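Groltdale stores cut plastic, on paper

Shoppers in Groltdale will find less plastic on the shelves by the end of August, according to Stelico, the company that runs the town's two largest grocery stores. How much less is harder to say.

The chain announced on Wednesday that it is "rethinking" the packaging on 642 of its own-label products, from cookies to batteries. The statement runs to eight pages and uses the word "journey" in four places. It does not give a weight, in pounds or tons, for the plastic that will go away.

Asked for one, a company spokesman said the figure was "still being worked through" and pointed to a chart on page three. The chart shows a green line going down. It has no numbers along the side.

What Stelico does say is that 400 of the products will move to packs with "reduced material." In most cases that means a thinner version of the same clear tray, made by the same supplier, Besson. Thinner trays do use less plastic. They also tend to crack, and a cracked tray of berries goes in the trash along with the berries. The statement has nothing on food waste.

The remaining products will be "reviewed for future opportunity," with no date attached. 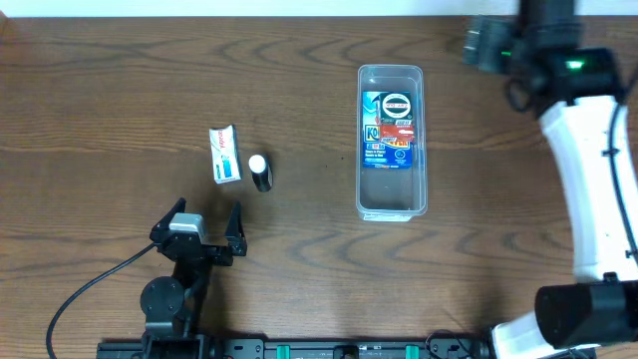

Parisa Rezaei, who spent years buying packaging for a regional bakery and now writes a newsletter on the trade, read the announcement twice and was not much moved by it.

"A supplier comes to you with a lighter tray because it costs them less to make," she said. "You'd have taken it anyway. Then somebody in marketing hears about it and it's a green program."

Rezaei said she would want to see three things before giving the store any credit: the total weight of plastic sold last year, the same number for this year, and the name of whoever checked them. Stelico has hired a consulting firm, Ikanon, to track its progress. Ikanon also helped write the announcement. The company said it saw no conflict there.

There is also the matter of the bins. Stelico wants customers to bring clean trays back to the store, and the bins by the Groltdale entrances carry a new sticker saying so. The county's recycling plant does not take that kind of clear tray, and its website has said as much for years. The company said returned trays will go to "a specialist partner" but would not name it or say what state it is in.

Prices will not change, the store said. If the new trays are cheaper to buy, as Rezaei believes, the savings will presumably stay with Stelico. The spokesman declined to discuss what the company pays Besson.

A progress report is promised for next spring. Stelico would not say whether it will include weights.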